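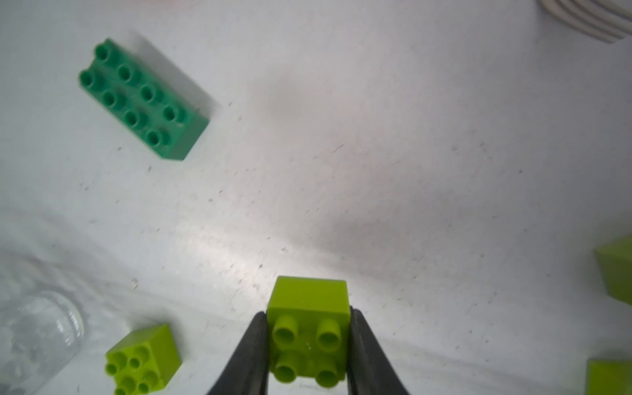
Hunby Large Block Set
Section 3: Setting Out, First Build and Putting Away

3.1 Before you begin

This section is intended for playroom staff, childminders and parents who are setting up the Hunby Large Block Set for the first time. It should be read together with Section 2 (Checking the Contents). The blocks in this set are of the large size made for toddlers and must not be mixed with small building bricks of any make.

Choose a flat, steady table with a smooth top. A light-coloured surface is recommended, as darker blocks are easier to find against it at the end of a session. Fine scuffs on the table do not affect building.

Caution: Do not set out blocks on a glass-topped table or beside an open stairway.

3.2 Preparing the table

1. Clear the table of cups, cutlery and papers. Jars and other glass items should be taken to a shelf out of children's reach before any child is seated.
2. Wipe the surface with a damp cloth and dry it fully.
3. Where the table stands near a window or under a strong lamp, draw the blind or turn the lamp away until glare on the surface is reduced.
4. Place one chair for each child, with a clear space between chairs. The set is suitable for up to 16 children when shared between several tables.

3.3 Setting out the blocks

The set includes two sizes. The 2x2 block has four studs on top, arranged in a square. The 2x4 block has eight studs, in two rows of four. In the green sets, the two sizes can be told apart by shade as well as length: the 2x2 blocks are lime green and the 2x4 blocks are a darker green.

1. Take the blocks from the storage bag by hand. Do not tip the bag out over the table.
2. Lay the blocks down singly, with gaps between them, so that each can be lifted without disturbing the next.
3. Turn the blocks at different angles if the session is to include turning and matching. For a first session with very young children, stand all blocks with the studs facing upwards.
4. Keep blocks back from the edge of the table.

Note: Studs on all Hunby large blocks are hollow. Crumbs and modelling dough may collect inside them. See 3.6 for cleaning.

3.4 First build

1. Place one 2x4 block in front of the child, studs upwards.
2. Hold a 2x2 block by two opposite sides, keeping the fingers clear of the underside.
3. Line up the 2x2 block with the four studs at one end of the 2x4 block.
4. Press straight down with the flat of the hand until the block sits level.
5. Add a second 2x2 block at the other end in the same way. The two blocks should meet in the middle and cover all eight studs.
6. To separate the blocks, hold the lower block firmly and rock the upper block gently along its length.

If a block will not sit level, remove it and check the underside for dirt. Do not strike the block with a hammer or any other tool.

Caution: Do not use teeth to part blocks. A block that shows a crack or a sharp edge must be withdrawn at once.

3.5 Sorting activity

Sorting may be offered before or after building. Ask the child to put all blocks of one shade together, then all blocks of one length. Where the child is confident, place a block on its side and ask which way the studs are facing. A session plan by Walid Ghanem is printed in the Avidley Activity Booklet, supplied separately.

3.6 Cleaning

1. Separate all blocks before washing.
2. Wash in warm water with a little washing-up liquid. Use a soft brush inside the studs.
3. Rinse, shake out the water and stand the blocks on a towel, hollow side down.
4. Return the blocks to storage only when they are dry inside and out.

Blocks should not be placed in an oven, on a radiator or in a tumble dryer. Bleach must not be used.

3.7 Putting away

Collect the blocks from the table and check the floor beneath. The 2x4 blocks should be packed first, flat on the base of the bag, and the 2x2 blocks placed on top. Bags may be stacked no more than three high. Keep the label facing outwards, and record any missing blocks on the card in the bag pocket.

Replacement blocks may be ordered through Fodusis, quoting the size and shade required. Orders received in December are sent out in the new year.

Section revised by Fares Tarawneh, Apr 15, 2018. Section 4 covers the Qudah base plate.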